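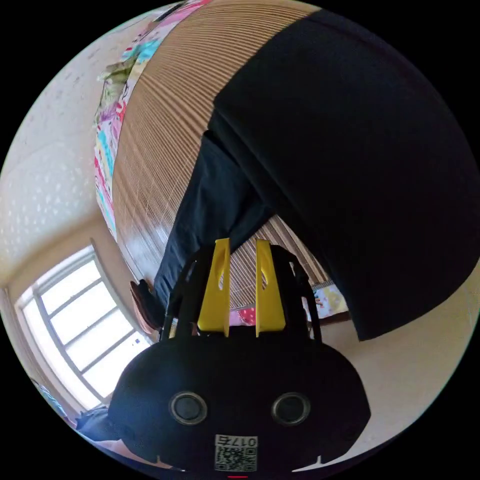 Can a hand-held gripper session be counted toward the method comparison if one item on this checklist is marked Open?

Only if the open item is in Part C. Any open item in Part A or Part B removes the session from the comparison until the item is closed and initialed by the site lead.

Prukard Method Study
Hand-Held Gripper Collection: Site and Equipment Inspection
Site: Plosirville, home setting
Inspection date: Thu 26 October
Form completed by: Sornent Laboratory, Field Safety Office

Status key: OK, Open, N/A

PART A. WORK AREA

A1. Floor route between storage and work surface is clear.
Status: OK
Comment: Route walked before the first session and again after the break.

A2. Floor mats lie flat, with no raised edge on the walking side.
Status: OK
Comment: Operators are reminded to check the edge after moving any cloth item.

A3. Operator wears closed shoes.
Status: OK

A4. Loose clothing is kept away from the fingers while they are moving.
Status: OK
Comment: Long or full garments are allowed. The operator must hold the tool forward of the body when closing on fabric.

A5. Daylight level recorded at start and end of session.
Status: OK
Comment: Entered on the session sheet. Blinds are not to be adjusted during a run.

PART B. GRIPPER

B1. Yellow fingers are free of cracks and sit parallel when open.
Status: OK
Comment: Inspect around the cut-out holes, where wear was found in February.

B2. Fingers close and release without sticking.
Status: OK
Comment: Tested 20 times with a folded cloth.

B3. Both lenses clean.
Status: OK
Comment: Use the dry wipe only. Spray cleaner damaged one bezel at the Boateng site.

B4. Code sticker attached to housing and matches the session sheet.
Status: OK

B5. Finger mount screws tight.
Status: Open, then OK
Comment: One screw on the spare unit turned under light pressure. Tightened and rechecked the same morning. The spare unit was not used before the recheck.

PART C. RECORDS AND METHOD

C1. Operator consent on file.
Status: OK

C2. Session length within the limit of 60 minutes.
Status: OK

C3. Failed grasps kept in the record.
Status: OK
Comment: The study compares policies trained with and without failed grasps. Deleting a failed attempt at the site makes that comparison invalid. Operators should mark the attempt and continue.

C4. Cloth items returned to a new position between attempts.
Status: Open
Comment: In 2 sessions the items were put back in the same place. These sessions stay in the set and carry the "fixed start" label. Operators to be briefed again.

C5. Running total agrees with the laboratory log.
Status: OK
Comment: Both show 2,407 attempts.

Result of inspection: Collection may continue at Plosirville. Item C4 is to be reviewed at the next inspection. A copy of this form goes to the Boateng site with the comment on B3 marked for attention.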